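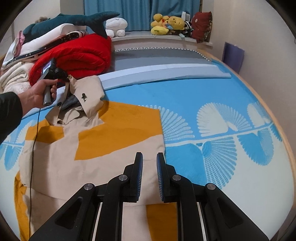

Pinza manual de Tumotgate junto a una chaqueta beige y mostaza. Foto: Taller Tumotgate.

NOTA DE PRENSA

El taller compartido Tumotgate publica los planos de Fistodico, una pinza manual para trabajar con ropa

Salinas, noviembre. El taller compartido Tumotgate ha publicado los archivos de construcción de Fistodico, una pinza de mano de dos dedos pensada para registrar cómo se cogen, se estiran y se doblan las prendas de vestir. El proyecto está dirigido por Eduard Slanina, socio del taller, y se ha desarrollado entre el local de Salinas y los domicilios de los participantes.

La publicación incluye los modelos de las piezas, la lista de tornillería, el esquema de cableado y una guía de montaje en castellano de 38 páginas. Todo el material puede descargarse sin coste y modificarse, siempre que se cite la procedencia.

Cada unidad se monta con 63 piezas, contando ejes y tornillos. Las partes del mecanismo se imprimen en el propio taller y el montaje completo lleva seis horas a una persona que ya haya usado una impresora 3D. Las almohadillas interiores de los dedos se fabrican aparte y se cambian sin desmontar las articulaciones.

«Empezamos con dedos lisos y la tela fina se nos escapaba», explica Slanina. «Con las almohadillas estriadas el agarre mejoró, pero tuvimos que rehacer las palancas para que los dos dedos cerraran a la vez».

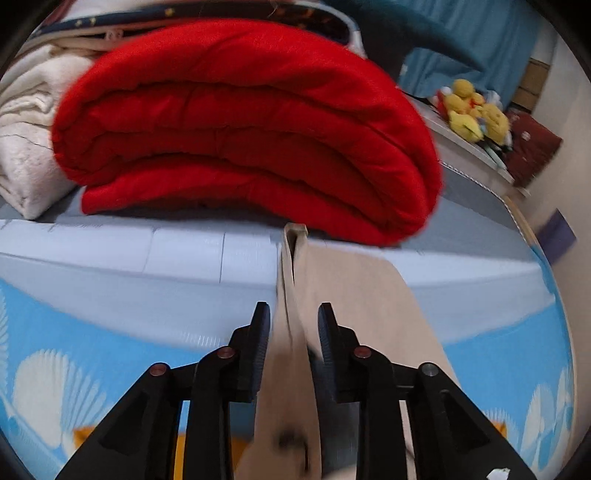

El plan de pruebas de Fistodico se limita por ahora a tejidos de uso doméstico. El equipo decidió trabajar en dormitorios corrientes en lugar de preparar una mesa de ensayo, porque es allí donde se dobla la mayor parte de la ropa. Las superficies blandas complican la tarea: la tela que se quiere coger descansa sobre otra tela. Un caso habitual es el de una pieza beige extendida sobre una sábana azul claro con conchas blancas, con un pliegue vertical situado entre los dos dedos de la pinza y un edredón rojo doblado al fondo. El estampado de la sábana ayuda a distinguir el borde de la pieza al revisar las grabaciones.

Hasta la fecha se han registrado 2782 agarres, clasificados por tipo de prenda y por zona: cuello, puño, bajo y costura lateral. El registro se entregará con la segunda versión de los planos, una vez revisado.

La automatización es el siguiente paso. El grupo prepara un soporte motorizado, con el nombre provisional de Savach, que utilizará los mismos dedos y las mismas almohadillas. De momento hay un prototipo de banco sin carcasa. Tumotgate no tiene previsto vender ninguno de los dos aparatos.

Los interesados en construir una unidad pueden usar las impresoras del taller en el turno de tarde, a partir de las 17:00 horas. El filamento se abona aparte y conviene reservar máquina en el tablón de la entrada.

Contacto para medios: Eduard Slanina, Taller Tumotgate, Salinas.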